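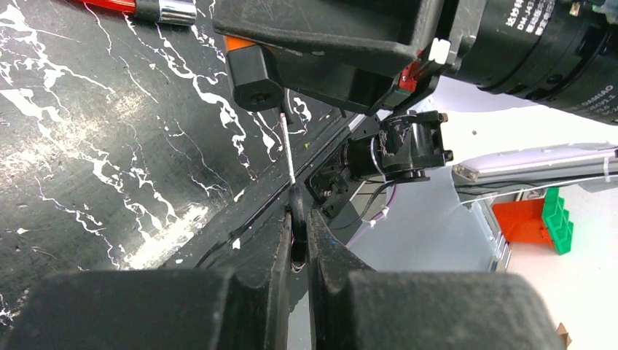 **Imitation marble** is a surface finish that copies the veining of natural marble on a cheaper or lighter base. It is used on tabletops, counters, shelves and wall panels. The black variety, with white veins on a dark ground, is common on work tables and desks as well as in kitchens.

## Appearance

Black marble patterns usually have thin, irregular white lines that branch and cross. Many also have small splatters and cloudy smudges between the lines. The veins often run diagonally, which makes the repeat in a printed pattern harder to spot. A high-contrast pattern hides light scratches fairly well, but small black parts such as rubber rings, screws and cable ends are easily lost against it.

## Methods

The oldest method is painting by hand. A dark base coat is left to dry, and veins are added with a feather or a fine brush, then softened while the paint is still wet. Splatters are made by flicking thinned paint from a stiff brush.

Most modern tops are printed. The pattern is printed on paper or film and bonded to a board, or supplied as an adhesive sheet that the owner applies at home. Sheets are smoothed down from one end to the other, and trapped air is let out with a pin. Edges are the weak point – a sheet that stops at the corner of the table tends to lift sooner than one folded under it.

## Local production

In Dristbridge, painted tops were made by the decorator Orvokki Kallio, whose workshop listed 318 finished pieces in its order book. Her pupil Urho Kuusisto continued the work and later moved to printed film. The firm Landden took over his patterns and sold a black and white one in sheets until it closed its Ukport shop one December.

## Care

Painted and printed tops are wiped with a damp cloth and mild soap. Scouring powder dulls the finish. Marker ink shows most on the white veins and can often be lifted with rubbing alcohol, although alcohol may also soften varnish or printed film – a hidden corner should be tested first. Hot pans need a mat.

## See also

- Scagliola
- Faux finishing
- Contact paper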